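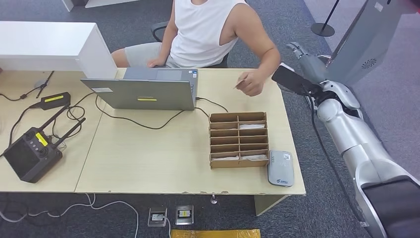 Page 2 of 4

Workspace and Desks > Joined tables, cable runs

gedthorpe_k wrote:
Continuing from page 1. The setup is two light wooden tables pushed together, laptop near center-left, black cables coming out of both sides of it. One loops right, the other snakes across toward the middle. I want the middle clear for sorting cards. Proposal: 30 mm grommet at the joint, everything drops through there.

plinthcut wrote:
Don't drill at the joint. You lose edge material on both tables and the hole goes out of round the first time they shift. Clamp-on tray underneath, cables over the back edge.

gedthorpe_k wrote:
Back edge is where the second person sits. Their knees end up in the tray.

ohm_and_a_half wrote:
Then turn the laptop. With the lid toward one side and the keyboard toward the other, only one person gets any use out of it, and both cables have to cross shared surface. Rotate it a quarter turn at the short end and the runs get shorter.

plinthcut wrote:
Disagree. A quarter turn puts one set of ports straight at the middle, so one cable is worse than before.

ohm_and_a_half wrote:
Right-angle plugs. I have used the Negri ones since October on a similar desk. They sit close to the case and the cable leaves parallel to it.

tarn256 wrote:
Has anyone tried the Faltari bridge clip? It spans the gap between two tabletops and holds them level. The cable channel is on the underside. No drilling.

plinthcut wrote:
Yes. Fine on tops of equal thickness. Mine differed by 2 mm and it rocked.

gedthorpe_k wrote:
Both tops are the same model, Bostlow, so thickness should match. I will measure before ordering. Office chair stays on the far side, armrests have to clear the underside, so that limits the channel depth too.

tarn256 wrote:
Channel is 30 mm deep. Check that against the armrest height at its lowest setting.

gedthorpe_k wrote:
Ordering the clip if the numbers work. Laptop stays where it is for now.

ohm_and_a_half wrote:
Still think you should turn it.

Last edited 06/11/2025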